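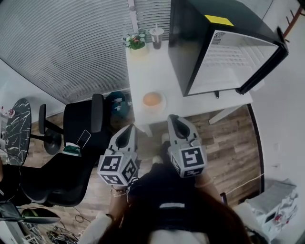

Cukitthorpe Desk Snacks

README

A collection of clips about putting food into a small fridge, taking it out again and moving it about on white tables. If you were hoping for haute cuisine, try another folder.

What's in it

There are 1,606 clips, cut down from around 3,000. The rest were mostly elbows. Each clip covers one errand: open the door, put the fruit in the bowl, shift the drink before it meets the keyboard.

The things are ordinary office things. Expect a mini fridge, lidded cups, small bowls, potted flowers and fruit in various stages of being wanted. The fridge may be upright or on its side. Both count as "fridge" in the labels, and "fridge_sideways" was retired after a long argument that I lost.

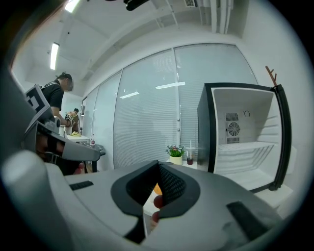 Words: Uyên Đoàn
Labels: Sang Nông and Su-chen Chien

Yellow fruit goes under "banana" only when both labellers agree. Otherwise it's "fruit_yellow". Round orange things are "fruit_round", whatever your feelings about peaches. Bottles and cups are kept apart, and a cup with a straw is still a cup.

Layout

clips/ one folder per table
labels/ one text file per clip
odds/ 8 clips we couldn't agree on

Known problems

Blinds are closed throughout, so don't use this to study daylight. Plants are labelled "plant" even when they're in the way. Two label files still say "frigde". Amnuay Limsakul has promised to fix them by December.

Corrections go to Su-chen, with the clip name please.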